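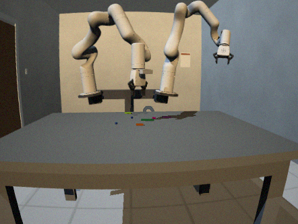 KIRNELIK, June

How a Robot Arm Learns a Task

A robot arm does not know how to pick up an object until someone shows it. At the Ullix Learning Center, people teach robots in two ways.

The first way is by hand. A teacher holds the arm and gently guides it through each move. The robot records how far every joint bends.

The second way is by remote control. The teacher moves a set of handles, and the arms copy the motion. Teachers often practice on a computer first, with two simulated arms and a table of small, colorful objects. The fingers at the end of each arm are called a gripper. They open and close to hold things.

One showing is called a demonstration. For a recent sorting task, instructor Rodel Samonte recorded 118 of them. Each lasted 20 seconds.

Words to know
Joint: a place where the arm bends or turns.
Simulated: made by a computer.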